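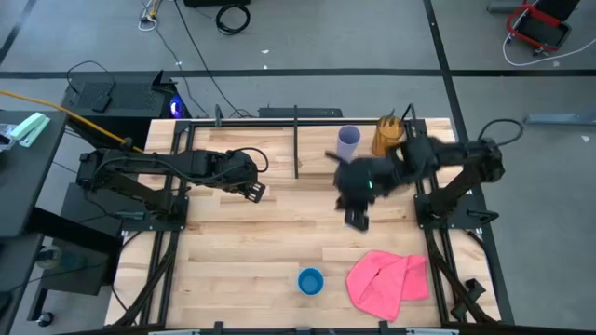
## From the Jonesdale Seed Swap: what to do with all those beans

August has come and gone in a blur of tomatoes, and if your kitchen is anything like mine you've run out of both jars and patience. So this month I want to talk about beans, and especially about letting some of them go. I mean leaving them on the vine until the pods turn papery and rattle when you brush past them, which feels like neglect the first time you do it (my mother would have been out there with a basket and a lecture), but it's how we get our seed for next spring.

Several of you wrote after the last newsletter to ask whether you can save seed from the pole beans you got at the spring swap. Yes, you can, and please do! Beans mostly pollinate themselves, so they tend to come true from year to year even if you've got two kinds growing fairly near each other. I still like to put the length of a garden bed between mine. The year I didn't, I ended up with a speckled bean that I never did sort out, though it made a perfectly good soup.

Pick out your plants early if you can. I tie a scrap of red yarn around 4 or 5 of the healthiest vines and then leave them strictly alone – no sneaking a handful for supper. What you want are plants that came up strong and didn't get spotty leaves in the wet spell. It's tempting to eat from the best ones and save from the stragglers, and I've done it, and the next year's beans let me know.

When the pods are tan and dry, pull them on a sunny afternoon and spread them somewhere airy. Ilona Kozma uses old window screens set across a pair of sawhorses in her garage, and she turns them every morning while the coffee is brewing. If rain is on the way and your pods are only partly dry, pull the whole plant up by the roots and hang it upside down indoors. They'll finish up just fine that way. Give them two more weeks and then try the fingernail test: press your nail into a bean, and if it leaves a dent, it needs longer.

Shelling is the nice part. I do mine on the back steps with the radio on, and I've found that grandchildren will help for a good twenty minutes before they start throwing them at one another. Toss anything wrinkled, cracked or with a little round hole in it. The hole means weevils, and the cure is simple enough: once your beans are thoroughly dry, seal them in a jar and put the jar in the freezer for 6 days. Let it come all the way back to room temperature before you open the lid, or you'll get moisture on the seed and have to start over with the drying.

Then label them. I know, I know. But every spring somebody comes up to the table with a beautiful jar and says "I think these are the yellow ones." Write down the name, the year and the town, and anything you remember about how they grew. Hiu-tung Ho tucks a recipe into each of her packets, and I have cooked every single one of them. The long beans with ginger is on my stove about once a week in summer.

We're still hoping for more seed of the Bozsik, the flat brown bean that came to us from a family out on Skondmont Road. We were down to one small envelope this spring and it went home with 8 different gardeners, so if you were one of them, please set some aside for the rest of us, even if it's only a spoonful.

The fall swap will be in the grange hall as usual, with the doors open at 10 a.m. and coffee on before that. Bring your seed in jars or envelopes, whatever you've got, and a pen that works. If you have nothing to trade this year, come anyway and take some home – there's always plenty of squash seed.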